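Cuaderno de taller, 10/8/18

Sigo con la preparación de la selección de candidatos para la misión análoga de Cindix. Ayer quedó cerrado el recuento: 474 solicitudes completas, sin contar las que llegaron sin certificado médico. Tsehay Tefera ha pasado la lista a la hoja común y ha marcado en gris las duplicadas. Hay que mirar otra vez los apellidos con tilde, el formulario los parte en dos y salen como personas distintas.

Criterio de titulación: se mantiene. Grado superior en ciencias, ingeniería o medicina. Las dudas vienen con los pilotos que tienen muchas horas y ningún título de los de la lista. Propongo apartarlos en carpeta propia y que decida Esier, que es quien firma la convocatoria.

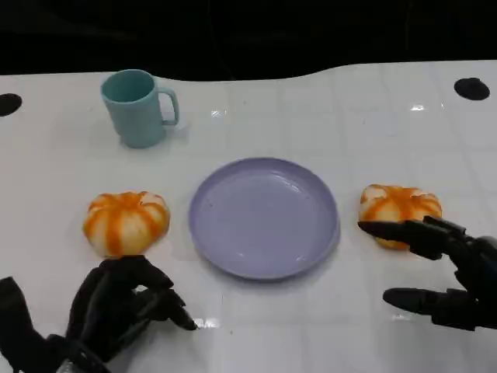
La prueba de memoria de procedimientos sigue sin convencerme. El candidato lee una secuencia, la deja boca abajo, hace 10 minutos de cálculo mental y luego la ejecuta. Con material técnico ganan siempre los que ya han trabajado en laboratorio, y eso mide experiencia previa. Tsehay quiere usar objetos de cocina. Me parece bien: una taza verde azulada con el asa a la derecha y un plato lila en la mesa blanca dan para una instrucción del tipo «gire el asa hacia usted y ponga la taza al otro lado del plato», que cualquiera entiende a la primera. Falta redactar las secuencias largas. Que no pasen de una página.

Puntuación: un punto por paso correcto, medio si está fuera de orden. Los pasos inventados restan. En el ensayo con gente de la casa casi 3 de cada cuatro añadieron algún paso que no estaba escrito. Anotar cuáles, puede que la hoja esté mal redactada.
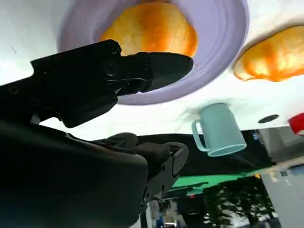
Otra cosa del ensayo: el cronómetro no debe verse. Los que lo tenían delante iban más deprisa y se saltaban la comprobación final. Lo pongo del lado del evaluador.

Pruebas físicas. Pumivton confirma la cinta y el cicloergómetro, pero la silla giratoria no estará hasta enero. Sin silla no hay prueba vestibular en la primera tanda. Opciones: retrasar la tanda entera o hacer esa parte después, solo con los que pasen. Prefiero la segunda. Preguntar a Adugna si el seguro cubre dos visitas por persona.

Entrevista: 2 evaluadores por candidato, nunca los mismos que en la prueba de memoria. Quitar la pregunta sobre los sueños de infancia. Todos contestan lo mismo y no sirve para ordenar a nadie. En su lugar, que cuenten una vez que tuvieron que parar un trabajo a medias y cómo lo entregaron a otro.
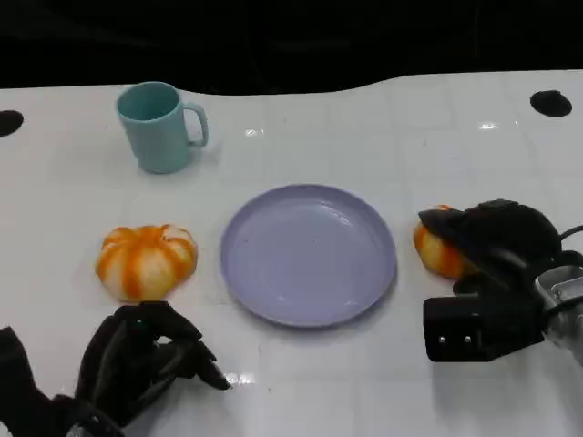 Convivencia en el módulo: el plan de turnos está en borrador. Limpieza y comida rotan a diario, comunicaciones cada tres días. Falta el turno de noche.

Pendiente:
Corregir los apellidos partidos.
Carpeta de pilotos para Esier.
Secuencias largas (Tsehay y yo).
Respuesta de Adugna sobre el seguro.
Comprar pilas para el pulsómetro, las del cajón están gastadas.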